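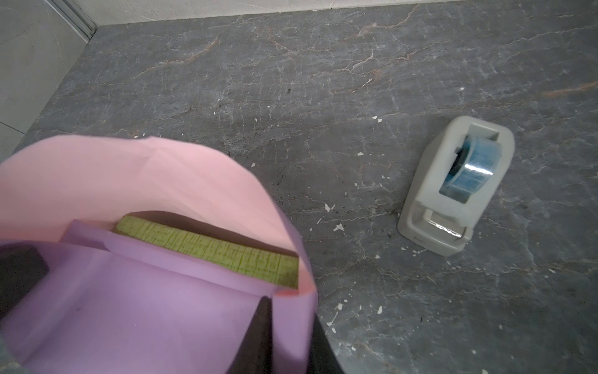 The Walking Foot Wants Your Money

Every quilting shop I've been in lately has the same sign near the register, and the sign says I need a walking foot. I've made quilts for a long time without one. I've also made quilts with one, and I went into this piece suspecting the difference was mostly in the price tag.

The pitch goes like this. Feed dogs pull the bottom layer of your quilt sandwich, the presser foot drags on the top layer, and the two drift apart until you get a pucker on the back. A walking foot has its own set of teeth and moves the top layer along at the same pace. Fine. I believe in puckers. I've picked out enough of them.

What I don't believe is that every seam needs fixing. Piecing two strips of quilting cotton with a quarter-inch seam, I got the same result with the plain foot that came in the box. Same with borders, provided I pinned them. A Lirance foot, the one my shop pushes, costs $40, and for piecing it bought me nothing but a louder machine and a worse view of the needle.

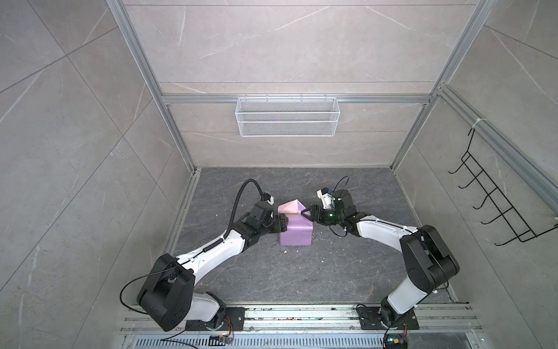

Do I need a walking foot to sew on binding?
Most people can get by without one if they pin or clip closely and lengthen the stitch a little. It does help on a thick quilt, where the binding tends to creep ahead of the backing.

Straight-line quilting is where I had to eat some of my words. I made up 4 test squares with the same cotton batting and quilted two with the plain foot and two with the walking foot, lines an inch apart. The plain-foot squares had a ripple by the third line. The others lay flat. I'd have liked a less obvious answer, but there it was on the ironing board on a Tuesday night.

Then there's the Citero, which comes with a guide bar and three interchangeable soles. I used one sole. The guide bar slipped whenever I hit a bulky seam, and I went back to masking tape, a roll of which has outlasted two sewing machines in my house. The store display promised "showroom results." My showroom is a bed with a dog on it.

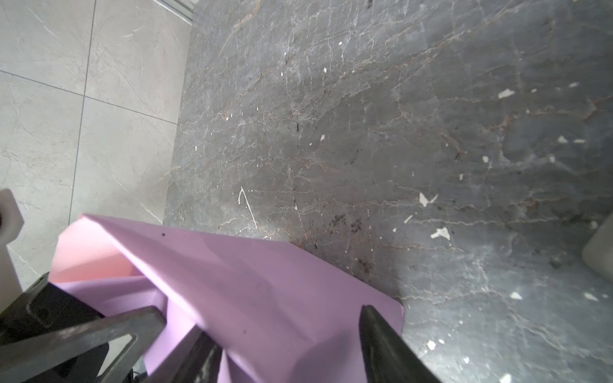 Paper bag in mauve pink.

Price is a poor guide too. A generic foot cost me $23 and did the straight lines just as well, although it rattled and I had to tighten the screw twice. Before you buy any of them, check whether your machine takes a low shank or a high one, and whether it already has a built-in upper feed. Plenty of people own that feature and have never switched it on.

And if the salesperson starts talking about a $200 machine upgrade so the foot will fit, take your fat quarters and go home. Baste more closely. Start your lines from the middle and slow down. You may still get a pucker, and once the quilt has been through the wash, good luck finding it.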